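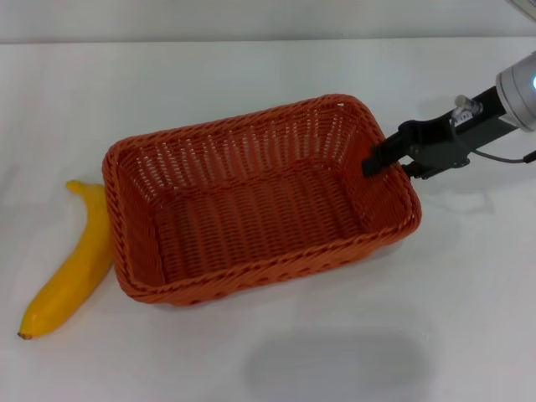
The Gavalas basket in terracotta, with a banana for scale.

Gavalas Woven Basket, Rectangular
Colour: Terracotta (also in Oat and Bottle Green)
Item no. 1294
In stock, ships from our Sandach Street shop

Okay, so I have been trying to get this basket back for ages. We had a handful of them last spring, I put one in the window, and they were gone before I'd even written up the page. Soo-ah Shin, who does our ordering (and has much more patience with suppliers than I do), finally talked them into another run, and the first cartons turned up in October. I've already taken one home. I may take another.

It's a simple thing, a low rectangular basket with rounded corners and a nice fat rolled rim. The rim is my favourite part! It has that twisted, ropey look all the way around, and it feels good in the hand when you pick the thing up. The sides are open slats with little gaps, so air gets at whatever you've put inside, and the floor is woven tighter so your smaller bits don't drop through.

About the colour. I call it terracotta and the supplier calls it terracotta, but my sister walked into the shop and said "oh, the orange one", so take that as you will. It's a burnt, warm sort of orange. On a white table or a pale counter it really sings, and with bananas next to it the whole corner of the kitchen cheers up. If your kitchen already has a lot of red in it, have a look at the Oat first.

What is it made of?
Plastic strand, braided to look like rattan. I know some of you will click away at the word plastic, and fair enough, we have the willow ones on the Bara page for you. But I've had willow fruit baskets and I've had peaches go off in the bottom of willow fruit baskets, and I'd sooner have something I can stick under the tap. Warm water, dish soap, an old toothbrush for the weave. Leave it upside down on a tea towel until it's dry. Please don't put it in the dishwasher. I did, on the hot cycle, and mine now rocks a little on the counter.

What I use mine for
Fruit, mostly. Apples and mandarins go in the basket and the bananas live beside it, which started as laziness and has turned into a habit (they do seem to hurry everything else along if you pile them in together). It's also been a bread basket at Thanksgiving with a checked napkin in it, and for one week in the summer it held nothing but zucchini from my neighbour's garden.

Rommel Salazar, one of our regulars, bought 6 of the Oat for his café and uses them at the till for cutlery and serviettes. Shahla Zamani has two in her front hall for mitts and toques, one for the grown-ups and one for the kids. I hadn't thought of that and I'm a bit jealous.

A few things to know before you order
The weave is done by hand, so the slats aren't perfectly even and the rim on one may be a touch thicker than on the next. If you want a matching pair, say so in the order notes and I'll dig through the pile for two that look like siblings.

There are no handles. You pick it up by the rim. Full of apples it's a two-handed job.

They stack for storage, but they grip each other, so give them a wiggle when you pull them apart.

Don't leave the terracotta in a sunny window for months on end. The one from our old display faded along one side to a sort of salmon. Pretty, but you wouldn't have chosen it.

Shipping and pickup
Orders go out within 2 business days. Baskets travel in their own box with paper stuffed inside, and if yours arrives squashed, send me a photo and I'll post another. You've got 21 days to change your mind, provided it hasn't had fruit in it. Local folks can choose pickup at checkout and come by the shop any afternoon; ring the bell if the door sticks, it does that when it's damp.

The Bottle Green is on back order and should be here by 8th November. You can order it now and I'll hold anything else in your cart so it all goes in one parcel.

Goes nicely with
Teletmont linen tea towels, set of two
Bara willow bread basket, round
Gavalas small tray, terracotta

Questions? Use the form at the bottom of the page. It comes straight to me or Soo-ah.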